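STALTENVILLE - Pirnilus will open its Bustum teaching program to outside shops in October. The pitch is simple: a person steers the arm by remote control, the arm keeps notes, and after 400 tries it may have an opinion of its own. The first 83 tries are mostly an education for the person.

Peñalver, the company's training arm, has 2 stations running and 700 recorded picks on file, the clumsy ones included. Shops may bring their own parts. Patience is not supplied.

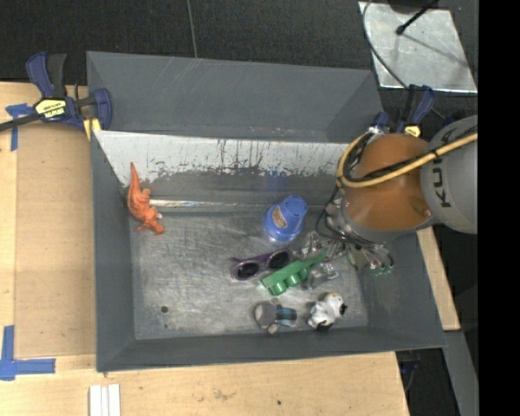 Issue 2

Reaching into a bin of toys, sunglasses and crumpled clear plastic with the KUKA arm.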